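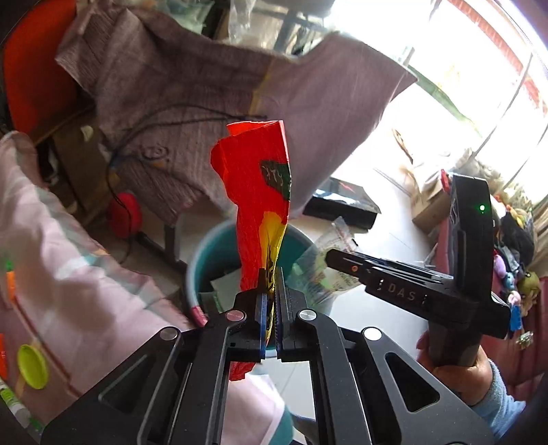

Von: Gunther Hinrichs
An: Liste Hausgemeinschaft Grokstead
Datum: 20. August 2024
Betreff: Re: Aufräumen Gemeinschaftsraum, Trennung von Papier und Verpackung

Hallo zusammen,

Hacer Canpolat schrieb:
> Ich schlage vor, dass wir ab September im Gemeinschaftsraum
> gleich beim Aufräumen trennen: Papier in den Eimer, Folien und
> Tüten in den Sack, alles mit Deckel oder Clip in die Kiste.
> Bei Loltero gibt es Sortierboxen, das Set für 42 Euro. Zwei Sets
> würden reichen. Dann ist der Raum in zwei Stunden fertig und
> bleibt es auch.

Das mit dem »bleibt es auch« glaube ich erst, wenn ich es sehe. Boxen hatten wir schon, die grauen von Dernetti, und nach ein paar Wochen lag in jeder alles.

Mein Problem ist die Einteilung. Weißes Papier in den Eimer, klar, das kriegt jeder hin. Aber wohin mit den bunten, zerknitterten Verpackungen? Rot und gelb bedruckt, oben eingerissen, fühlt sich halb wie Papier und halb wie Folie an. Sinan wirft so etwas zum Papier, Dagim zu den Tüten, ich in den Restmüll, und jeder hält sich für den Einzigen, der es richtig macht. Ein Schild mit dem Wort »Verpackung« löst das nicht.

Zweitens der Kleinkram. Einzelne Deckel, Clips, Tuben. Eine Kiste dafür ist nach meiner Erfahrung eine Kiste, in die keiner mehr hineinschaut. Wer einen Deckel findet, soll die Dose dazu suchen oder ihn wegwerfen.

Drittens die zwei Stunden. Hat das jemand gestoppt? Allein die Stoffe zusammenlegen und die Kabel aufwickeln dauert länger, wenn man es ordentlich macht.

Darnell hatte beim letzten Mal den ganzen Bestand auf eine Liste geschrieben, über 700 Einträge waren das. Gelesen habe ich sie bis »Klebeband, Reste«.

Gegenvorschlag: erst einmal ohne Einkauf, mit dem Eimer und einem Sack. Wenn das bis Ende September klappt, zahle ich ein Set selbst.

Gruß
Gunther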